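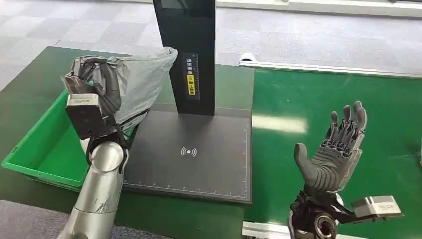
Workshop tips for the parcel bench

These are the bench notes from the robotics club, put in one place so that new members don't have to ask. They cover the packing and measuring project, the one with the two-handed robot, the measuring stand and the belt. Most of them came out of things going wrong in the first term. Svend Thoroddsen wrote the sections on bags and the belt, Ionuț Grecu wrote the ones on hands and cables, and I edited both.

The robots are called Gill and Fulla in the club's files. The practice course is Umness and the scored course is Idness. If you see a folder with one of those names on it, leave the name alone, as the scripts look for it.

Thin plastic bags

Thin bags are the hardest thing we ask the robot to handle. A box has corners and stays the same shape. A bag folds up in the fingers, spreads out on one side, and hangs over whatever is next to it.

Open the bag up by hand before you put it in the starting position. A bag straight off the roll is flat and clings to itself, and the fingers slide over it. Shake it once, then crumple the part you want gripped. Loose wrinkles give the fingers something to close on.

Grip a good bunch. A pinch of one layer will hold while the arm is still and slip when it moves. With a bunch gathered between the fingers you can lift, turn and carry at normal speed.

Watch where the free end goes. A light bag drifts behind the hand, and if the hand passes close to the column of the measuring stand, the plastic can end up in front of it. That matters if you need to read the scale on the label panel. Bring the bag in higher and lower it straight down, or move the grip point closer to the middle.

Use a gray bag for practice if we have one. Clear bags are hard to pick out against the green table on the monitor. Gray ones are easier, though the thin kind still lets some of the background through.

Throw bags out when they tear. Taped bags behave differently and your practice runs won't match your scored ones.

Keep bags away from the wrist joint. If the plastic gets in between the bracket and the joint, stop the arm and power it down before you pull anything free. Pull slowly, and check for scraps afterward with a flashlight.

The green bins

Set the bin on the table at a slight angle to the stand. Square to the edge looks neater, but the left hand comes in on a diagonal and tends to catch the near corner. Try the angle with the arm moving at low speed before you commit to it.

Empty the bin between runs, including twist ties and bits of label. A scrap at the bottom will stick to the next item and throw off the reading.

Green bins on a green table are not a great match. Run a strip of white tape along the outside of the rim if you're working from the camera view. Painter's tape comes off clean. Masking tape left on over the winter break does not, and it took us most of an afternoon in February to scrape one bin with a plastic card.

The measuring stand

The black platform has a ruler scale along the front edge and another up the right edge, meeting at the lower right corner. Use that corner as your zero for every item. Push boxes up against your marks with the edge of a hand and read from directly over the scale. Reading from the side can put you off by 2 mm, enough to lose a point in Idness.

Wipe the platform with a dry microfiber cloth. Don't use paper towels on the column, which is glossy and picks up fine scratches. For fingerprints, put a little water on the cloth first. Never spray anything at the stand.

The characters on the column's label panel are in Chinese. Please don't put translated stickers on the panel. Svend keeps a printed translation in the project binder.

Soft items need a different routine. Fold the bag flat by hand, lay it on the platform and let it settle before you read it. If it creeps back open, write down the second reading and note that you did.

The belt

Wipe the green belt along its length with a barely damp cloth, then wait until it's dry. Dust shows up badly under the ceiling lights, and so does water. The lights also leave a bright streak on the belt near the stand, and the camera sometimes takes the streak for a pale object. A sheet of cardboard leaned up to block the light is good enough for a test. For scored runs we switch off the nearest row of lights, and you have to write that in the log.

Nothing gets stored on the belt. Put your screwdrivers back in the roll. The metal rails on either side look like a handy shelf edge and they aren't one.

If items come off the belt crooked, check the starting position before you change any code. A box set down slightly turned will still be turned when it arrives. We spent two meetings on the software once and then moved the box.

Hands and fingers

Park the idle hand open, palm clear, well away from the other one. An open hand is ready for the next item, and you can see at a glance that it isn't holding anything.

Clean the finger pads with a cloth wrung out in plain water. Don't use alcohol on the ribbed parts. Ionuț tried it on a spare piece and the surface went tacky. Lint collects in the ribs, and a soft toothbrush gets it out.

Check the exposed linkages at the base of the fingers before each session. You're looking for hair, thread and shreds of plastic. Move each finger through its range with the power off, and if one feels stiff, write down which one and tell Ionuț. Don't oil it.

Scratches on the metal forearm are fine. Leave them. Someone polished them with car wax last year and the arm was slippery to hold during setup. If you find a new dent, that's another matter and needs to go in the log.

Cables

Leave slack at the wrist. Turn the wrist all the way in both directions by hand, with the power off, and watch the cables as it goes. If any of them pull tight, undo the tie and start again.

Hook-and-loop straps are better than zip ties here - they come off without cutters near the wires. If you do have to use a zip tie, trim the tail flush. Cut tails leave a sharp end that will open up your knuckles.

Brackets loosen over time. After every 40 runs, go over the screws with the small hex driver, snug and no more. The right wrist comes loose faster than the left on our robot.

Keeping the log

One line per run: course, item, which hand, reading, result. Pencil is fine. Write the failed runs down too, with a word or two on what failed. We logged 468 runs over the season and 194 of them used bags, and the bag lines were the ones we went back to most when we changed the grip.

Don't erase a reading because it looks wrong. Cross it out once so it can still be read.

End of the session

Hands open, arms parked, power off at the wall. Bin empty, platform wiped, belt clear. Pick up stray bags from under the table, as they slide on the carpet and people step on them. The binder goes back on the shelf by the door, and whoever leaves last signs the sheet at the front.

Spare straps are in the second drawer. We're low on microfiber cloths, so if you take them home to wash, bring them back.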